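Valundale Extending Table
Section 6: Fitting the centre leaf and looking after the top

Two people are needed for this part. The leaf is heavy and can trap fingers.

Before you start
Leave the leaf flat in the room for 42 hours before fitting it, with the wrapping off. Keep it at least 30 cm from any radiator.

Fitting the leaf
1. Release both catches under the top. They turn a quarter turn towards the legs.
2. Stand at opposite ends and pull until the runners stop. The gap should be a little wider than the leaf.
3. Lower the leaf on to the runners with the pegs facing the Jirkton label.
4. Push the two ends together slowly. If a peg catches, pull back and line it up again.
5. Close both catches.

CAUTION: Do not lift the table by the leaf. Do not put more than 145 kg on the extended top.

Note: Tables sold with the Pernach base have a third catch in the middle. Close this one last.

Daily care
6. Wipe with a soft cloth, following the grain.
7. Dry at once with a second cloth. Water left standing will mark the varnish.
8. Use mats under hot dishes and plant pots.

A glossy varnished top shows up ceiling lights.
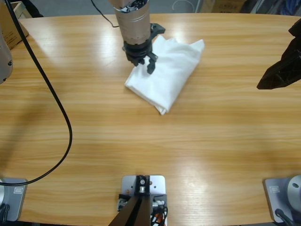
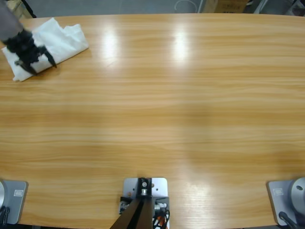
Dull patches can be treated with Bach table polish, sold separately. Use a small amount and leave it for around 30 minutes before buffing. Do not use spray wax or anything containing bleach. Scratches that catch a fingernail need filling first; see Section 7.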